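Workshop notebook, Lindarcombe tableware store
December, 9:40 a.m.
Entry by Hemi McPhee

Work continued on the dinner service for the Faulkner dining room. The inventory stands at 3,854 pieces, of which 791 remain to be inspected. Bowls and saucers are finished and have been returned to the shelves. Plates are being handled by size, largest first, and each is checked for chips, glaze scratches and foot-ring wear before it is entered in the ledger.

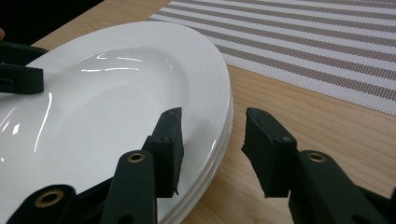
Inspection of the glaze is to be carried out under the overhead lights, with the plate turned slowly by hand. Fine knife marks show best where they cross a reflection. On the white plates the streaks of glare fall in the shallow well, and the broad rim should therefore be tilted separately toward the light. Plates with a rough foot ring are not to be stacked directly on a glazed face — place a sheet of tissue between them.

Shelf 2 in the Derum cabinet is reserved for pieces awaiting a second opinion. Chipped items go to the Fanum crate and are struck from the ledger the same day.

Outstanding: order tissue; relabel shelf 3; confirm with Faulkner whether the oval platters are to be included in the count.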